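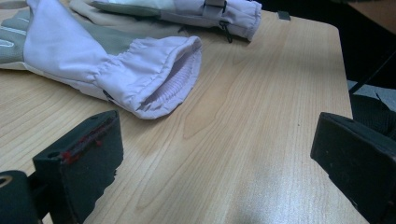
Call for participants: winter glove wear and handling study

Waromska is looking for adults to take part in a study of insulated winter gloves. The work covers putting gloves on, taking them off, closing the cuff, and pairing and folding gloves for storage. Results go to the pattern and lining group at Cender, where the next season's cuffs are being drafted.

Sessions run in August, on weekdays, in Room 414 of the Hovex building. The room is kept at normal indoor temperature. No outdoor work is involved.

What the study covers

Gloves with a fabric shell and a gathered cuff are easy to wear and awkward to handle. The lining can pull out with the hand. An elastic rim can roll under when the second glove goes on, with one hand already covered. Drawcords and toggles catch on jacket sleeves. Wrist straps are often left at one setting all winter and never touched again. We want to record how people with different hand sizes and habits deal with these parts, and where they slow down.

Tasks

Each participant completes one session of three hours, including two breaks. During the session you will:

— put on and remove several pairs of gloves while seated at a table, starting with the left hand and then with the right
— adjust the wrist strap and tighten and release the drawcord, bare-handed and with the other glove on
— push a displaced lining back into place
— match loose gloves into pairs by size and side
— lay pairs flat, fold the cuffs, and place them in a storage bin
— fill in a short form after each block

Work at your own pace. There is no target time, and slow or repeated attempts are useful to us. Please do not practice with similar gloves on the day of your session.

Who can apply

You must be 18 or older and able to use both hands for light work over the full session. We need both left-handed and right-handed people. Hand length is measured at check-in, and some size groups may fill before others.

You should not apply if you have a known skin reaction to synthetic fabrics or elastic, open cuts on the hands, or a recent wrist injury. Rings, watches and bracelets must come off before the first block. Long nails are fine, but note them on the form, as they affect how the lining behaves.

Experience with winter sports or outdoor work is not required. If you have it, list it. We would like around 39 participants in total, with a mix of regular and occasional glove wearers.

Payment

Participants receive $200 for a completed session, paid by bank transfer. If a session is stopped early at our request, the full amount is still paid. If you leave early by choice, payment covers the blocks you finished. Travel is not paid separately.

Data and consent

We keep hand measurements, task times, form answers and video of the hands and tabletop. Names are held in a separate list and are not passed to Cender. A consent form is sent with your booking and must be signed before the session starts.

How to apply

Write to Ka-ming Cheng at the Waromska study desk with your age, your writing hand, your usual glove size, and the weekday mornings or afternoons you have free. Do not send photos of your hands.

Questions about the tasks or the gloves go to Nevzat Tekin. Questions about payment go to Erdal Karaca. Bookings are confirmed each Thursday, and applicants who are not placed stay on the reserve list until the end of August unless they ask to be removed.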